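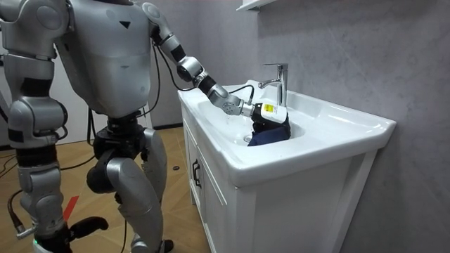 Photo courtesy of Skanstead

The letter about the book had been taped inside the glass of the library's front door since Friday, and by the time Pilar Arancibia came up the steps with her keys, somebody had already stuck a second letter over the first one.

She read them both standing in the wind. The first asked that The Ferryman of Lalura be taken off the shelves on account of its language, its drinking, and what it said about priests. The second, in green ink, asked that the writer of the first letter go and soak his head. Pilar peeled them both down very gently, because she had been the librarian in Toledo for 21 years and she had learned to be gentle with paper and with people, generally in that order.

Noel Belmonte was waiting at the desk when the lights came on, having let himself in the back way with the cleaning key, as he always did and was always asked not to.

"You'll want to know it was me," he said. "The first one. I didn't want you guessing at it all day."

"Noel, I know your handwriting. You've been signing for large-print westerns since before the roof was fixed."

He had the grace to look at his hat. So she put the kettle on in the little back office, and got out the form, all four pages of it, and the two of them sat down with it between them like a couple of people doing somebody else's taxes. The form wanted to know whether he had read the entire work.

"I read to page 40," he said.

"And what happens on page 41?"

He didn't know, of course, and she wasn't going to tell him. She only turned the book around on the desk, slid it across with one finger, and went off to unlock the washroom and see to the returns.

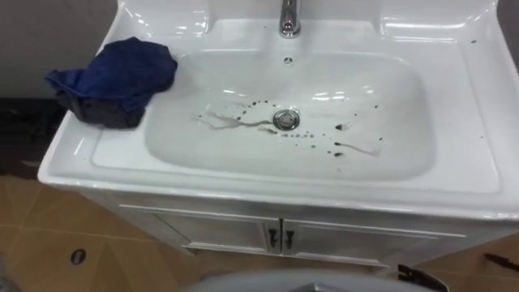

The old ferryman on page 41 has come home to the house where his brother died, and for a long time he can't make himself go any farther than the washroom. Noel read it slowly, moving his lips a little, with his tea going cold at his elbow. The ferryman stands at a white sink with dark splatters all around the drain plug, and he looks down at them and can't tell whether they are ink or coffee or something he would rather not name, and he thinks of every hard word he ever said to his brother, and then he says them all over again, out loud, to the faucet. They were terrible words. Noel had underlined several like them in pencil, back on page 12, and now he took out his eraser and sat there holding it.

When Pilar came back with the cart, he was on page 63 and had his glasses pushed up on his forehead.

"My brother and I didn't speak for the last part of it," he said. "Over a boat, if you can believe that. It wasn't even a good boat."

"I can believe it," said Pilar, who had a sister in the next county.

The form was still lying there, with his name on it and nothing else. She didn't pick it up, and neither did he. Outside the rain had started in on the windows, and young Amancay Ojeda came through the door shaking her umbrella and wanting to know, in a voice that carried clear to the atlases, whether it was true about the dirty book and how long the waiting list was.

"There's one ahead of you," said Noel, and turned the page.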